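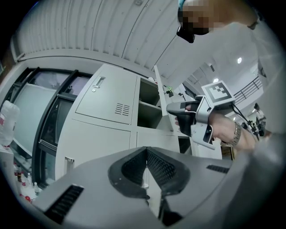

Ladan Babaei reckons you can't learn to drive properly after fifty, you can only learn to be frightened at thirty miles an hour. She told me this before I'd even got my coat off, and I passed it straight on to Floarea Matei, who laughed so hard she had to put her tea down.

"Ladan passed at eighteen. She doesn't remember learning. It's like asking somebody how they learned to walk."

Floarea was fifty-six when she booked her first lesson. She'd lived in Jellcombe for most of her adult life and gone everywhere by bus, the 107, in to Dirker and back out again. Then the timetable changed. Then it changed again. By that June the last one home left Dirker before she'd finished work.

"I had a week of asking for lifts. Everyone is kind for a week. The second week you can hear them looking for their diary."

So, lessons. She rang a driving school, got put through to an instructor, Kadir Kırmızıgül, and asked him outright if she was too old. He asked if she could read a number plate across the road. She could. He said he'd see her at seven.

I spoke to Kadir as well, quickly, between pupils, him eating a sandwich in the passenger seat with the window down. He gets more older learners than he used to. Bus cuts, divorces, a husband who always did the driving and now can't see well enough. "The young ones think nothing can happen to them. The older ones think everything will happen to them, and all at once, at the first roundabout. I'd take the second lot. You can talk somebody down. Talking them up is harder."

What's the main difference, day to day? Feet, he said. A seventeen-year-old gets the clutch in an afternoon. Floarea took a lot longer, and stalled at the same junction so many times that she still goes round the other way.

"By the chemist," she says. "There's a hill start. A man behind me got out of his car once. I thought he was going to shout. He wanted to know if I was ill."

Did she think about an automatic? She did, more than once. Her brother kept telling her to. But the car she'd been promised, a cousin's old one, was a manual, and money was money. She'd already worked out the lessons on the back of an envelope and didn't like what it said. She kept the envelope, mind. Showed it me. Total at the bottom, £584, underlined twice, and that was only up to the first test.

First test, then. Failed. She's quite cheerful about it now.

"Fifteen faults. You are allowed fifteen, so I thought, good, I have used all of them, value for money. But one was a serious one as well. I didn't look properly, pulling out. He was right. I was so busy being pleased I hadn't stalled."

She didn't tell anyone at work for two days. Then she told everybody, because keeping it in was worse, and found that half of them had failed theirs too and never said. One of them had failed three times. Three! A woman who drives a van!

We talk for a bit about fear, which I'd half planned to leave till the end, but she got there first. It wasn't crashing she was afraid of, or not mostly. It was being in the way. Holding people up. She says she'd spent years making herself easy for others to get past – in shops, on stairs, on the bus with her bag on her knees – and here she was in charge of a ton of metal with a sign on the roof saying LOOK AT ME.

"Kadir said to me, you've paid for the road same as them. I wrote that down."
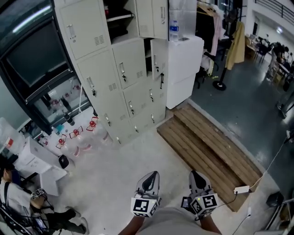
The theory side she found easier than she'd feared. English is her second language and she was worried about the wording more than the rules. She did ten minutes a night on her phone, in bed, and made her friend Tahmineh Kermani test her on road signs over the phone on sunday evenings – no, she corrects me, it was whenever Tahmineh rang, which was most evenings, and usually about something else. Tahmineh doesn't drive and has no wish to. She now knows every sign in the book.

"She shouts them out when she's in my car. Like a parrot. Uneven road! Uneven road!"

Practice between lessons was the hard bit. You need someone who holds a licence and who'll sit beside you and keep quiet, and there aren't many people like that. Her cousin Parisa Taheri – by marriage, Floarea says, but they don't bother with that – took her out early, before the traffic, up and down the Murnik road. Parisa's rule was no talking except left, right and stop. It worked for a fortnight. After that they argued about a bollard and didn't go out again untill the argument had worn off.

Second test. Rain, wipers on the wrong speed the whole way round, a different examiner. She was sure she'd failed again and had started on her speech to Kadir. She'd got as far as thanking him for his patience when the examiner said she'd passed.

"I said, are you certain? He said yes. I said, because I went over the white line at the lights. He said, Mrs Matei, please don't."

First drive alone was to the Akbari bakery, a place she could of walked to. She bought one loaf and sat in the car park for a bit. Then drove home the long way, no radio, both hands on the wheel. Told no one for an hour.

And now? She does the run to Dirker and back every working day. Doesn't like motorways, won't do them in the dark. Still can't parallel park and has stopped minding, she'll walk from further off. She gives lifts to two people from her road who used to wait at the same stop as her, and says she's careful never to look for her diary.

I asked what she'd say to somebody of her age who's thinking about it. Long pause. More tea.

"Get comfortable shoes with a thin sole. And don't practise with family if you've got any choice."

She misses the bus, though. You could read on it, she says. She hasn't finished a book since she passed.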